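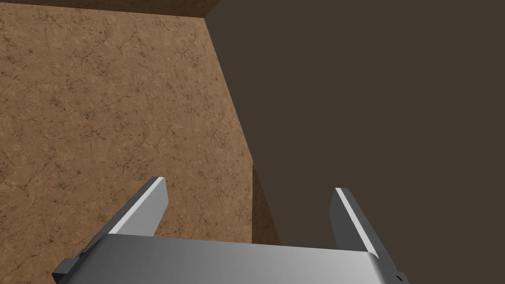

The commercial runs two minutes and has almost no talking in it. A grandmother in the town of Cosstead packs a lunch each morning for a grandson who has moved away, and leaves it on the step for whoever walks by. Mowat, the regional bus company, paid for it. The name of the company comes up once, on the side of a bus.

Its director, who works at the small agency Flimotgate, met us on a Tuesday afternoon to talk about how it was made. The agency does not put individual names on its work and asked us to follow the same rule.

"Mowat came in wanting to talk about the new timetable," the director said. "We read the timetable. Then we asked if we could read their letters from passengers instead, and they sent over a box."

The idea came from one of those letters. A woman had written to thank a driver on the 2468 service for waiting while she ran back for a bag of food she was taking to her son.

"It was four lines long. She didn't say what was in the bag. I kept wondering about it."

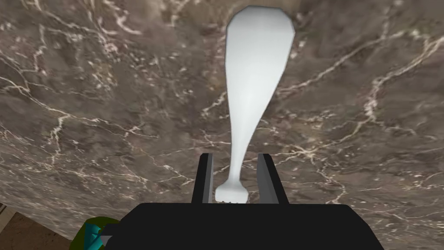 Casting in Cosstead

The agency saw 700 people for the part of the grandmother, most of them in the town itself. The woman who got it had never acted and was there to give her sister a ride.

"She asked where she should put her coat, and the way she asked was right for the part," the director said. "We still had her read. She read badly, so we took out the lines."

That decision changed the rest of the script. The grandson had a phone call in the middle, which was cut, and a voice at the end that listed fares was moved to the web version.

Mowat needed some convincing. "They were polite. They asked twice where the fares had gone."
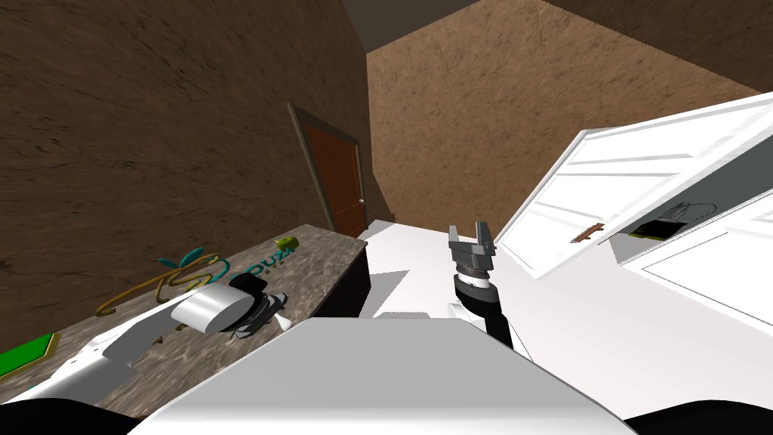 Music and the last shot

The song is an old waltz, played on one accordion. A composer at Ornberg, the sound studio, recorded it in October with a full band, and the director sent it back.

"The band was good. It told you to cry in the first ten seconds, and I wanted people to get to the bus first."

The shoot took four days, and it rained for two of them. The final shot, with the grandson getting off at the wrong stop and walking the rest of the way, was done on the last evening.

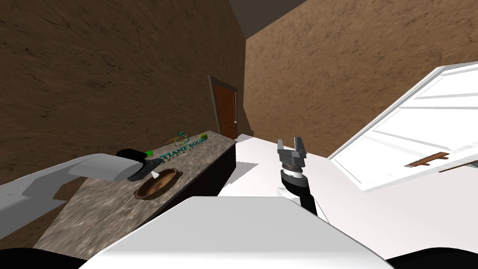 Some viewers have complained that the ending is unclear, and that they can't tell if he ever reaches the house. The director has read the comments and does not plan to settle it.

"I know what I think happens. The actor thinks something else. My mother called to say he should have stayed on the bus."

A second commercial for Mowat is being written now. The director would say only that it is set on the night service, and that the fares are in it.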